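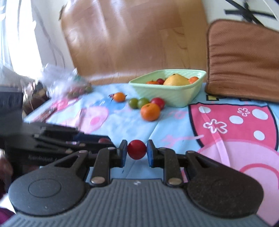 Cherry tomato, held between the blue pads.

Forum > Small Growers > Equipment and Budgets
Thread: Gripper budget for a small packing shed – talk me into it or out of it

packshed_pete
June 11, 2019

We grow cherry tomatoes and a bit of citrus under plastic, and every year the sorting table is where the money goes to die. My business partner Stelios Lazaridis has decided that next season we will have "some automation." He has not said which some. I have been put in charge of finding out, on the grounds that I once fixed the label printer.

What I am trying to plan for is modest. Fruit in a basket, fruit on a table, something picks it up and puts it in a punnet without turning it into sauce. Two-finger grippers with soft pads look like the sane place to start, and a cherry tomato between two fingertips is more or less the whole job in one picture. Blue inner faces on that pair, black edges, linkage arms going back to a body with ridges on it.

I have two quotes. Sirkley wants to sell me a full cell: arm, gripper, guarding, a camera, and a man who comes to the shed and nods. Vandwood will sell me grippers only and wish me luck. The gap between the two quotes would buy a decent used van. I know this because I need a decent used van.

Questions for people who have spent real money:
How do you budget for pads and fingertips? Are they a consumable or a repair?
Is there any point buying the gripper before the arm?
What did you forget?

ellenfromthehills

What did I forget? Compressed air. Bought pneumatic grippers in May at a price I was very pleased with, then found out our compressor was sized for blowing dust off a workbench. The new compressor cost more than the grippers. So now the compressor is the most expensive thing we own that doesn't have wheels, and it lives in its own little shed like a goat.

Go electric unless you already have air.

torque_and_sons

Disagree with going electric by default. Electric is lovely until one gets juice in it. Pneumatic fingers on our line have been hosed down every night and the only part I ever replace is seals. If you wash down, ask each seller in writing what the thing is rated for. Watch how quickly the tone of the emails changes.

On your pads question, consumable, always. Put them on the same line as gloves and tape. If you book them as repairs, every order turns into a meeting.

ellenfromthehills

He has a sorting table and some baskets, torque. He isn't running a cannery.

torque_and_sons

Fruit is wet on the inside, Ellen. That's my whole case.

mbq77

Look at all the joints on the one in the picture. Pivot screws at the base of the links, little pins up at the front. Every one of those is a place for grit to live. One of the housings already looks dusty. I would want to know what a link kit costs and whether I can fit it myself with the tools in my truck, or whether it has to go back to the maker in a padded box for 4 weeks.

Chrysikopoulos (the dealer, not the one who does irrigation) will quote spares separately if you ask. He won't if you don't.

packshed_pete

Good point. I asked Vandwood for a spares list and they sent me a brochure with a sunset on it.

For what it's worth, the range of sizes is my worry more than the dirt. Look at what is on that tablecloth. Cherry tomato in the fingers, a mandarin, a regular tomato behind it, a couple of small green ones, and a big yellow thing in the basket. I doubt one stroke length covers all of that. Sirkley says theirs does. Sirkley also says installation takes a morning.

greenhouse_gus

Installation takes a morning the way painting a house takes a morning.

You don't need one gripper for everything. Sort by size first with something dumb, a sloped board with gaps in it, and let the gripper do one size. Our sloped board cost us one argument and a sheet of plywood. It has outlasted two software versions.

mbq77

Seconding the board. Though I'd still buy the wide-opening version. You will end up using it for something you didn't plan on, and a narrow one will just sit on the shelf looking at you.

harbor_lou

Going to be the sour one. What volume? If you pack less than 1,000 punnets a day, I can't make the numbers work and I have tried it with three different sets of optimistic numbers. A good person at a table handles the tomato, the mandarin and the big yellow thing without a firmware update. Pay that person more and go buy your van.

packshed_pete

500 on a good day. Harder to say on a bad day, I am usually outside.

harbor_lou

Then you have your answer, and you can tell Stelios a stranger on the internet said so.

torque_and_sons

Not fair, Lou. He said sorting is where the money goes, and he said planning, which could mean next season or the one after. At 500 the full cell is silly, I agree. A single gripper on a bench to learn what your fruit will put up with is a different purchase. Spend little, bruise a lot of tomatoes, write down what happened. When the volume comes you know what to ask for, and you can't be sold the nodding man.

harbor_lou

"When the volume comes" has sold more equipment than any brochure with a sunset on it.

torque_and_sons

I'll give you that one.

ellenfromthehills

To Pete's second question. We bought grippers before the arm and I would do it again, with one condition. Check the mounting plate and the connector against the arm you think you'll get. We had to have an adapter made at Eller, the machine shop out past the feed store, and they were very nice about it and charged us as if it were going to the moon.

Also test on your own fruit. Ours were demonstrated to us on a rubber ball. The rubber ball did beautifully.

packshed_pete

Do you test the grip by looking at the fruit right after, or do you wait?

ellenfromthehills

Wait. Bruises are shy. We gripped a tray, wrote the force setting on the tray with a marker, and put it in the cooler next to a tray picked by hand. Then looked again after 3 days. Several settings that looked perfect on the bench were soup in the cooler. A tomato can sit there all glossy between the fingers and tell you nothing.

greenhouse_gus

And do the mandarins separately. Tomatoes bruise, but mandarins with loose skin can slide around inside their own jacket. Different problem, different pads. I use the grippier material for citrus and swap over. Add the second set of pads to the budget now, before you show Stelios a total, so the total only has to be shocking once.

packshed_pete

OK, here is where I have landed, feel free to throw things.

Year one: no cell. One electric gripper, wide opening, bench mounted. Two kinds of pads, plus spares. A link kit if anyone will admit to selling one. Gus's sloped board. Nothing else until we have cooler results we believe.
Year two: look at an arm if the volume is there. Adapter plate priced in from the start.
Contingency: I had none. I now have a line for it, and it is bigger than the gripper.

torque_and_sons

Get the washdown rating in writing. Otherwise fine by me.

mbq77

Add your own hours. Everyone leaves those out. You are going to spend evenings gripping tomatoes, and that is time you could have spent on the label printer.

harbor_lou

Still say van. But it's a much smaller mistake than the one you came in with.

packshed_pete

Sent it to Stelios. He replied with a thumbs up and asked when the robot arrives.

ellenfromthehills

Ask him if he's got anywhere to put a compressor. I know someone selling one.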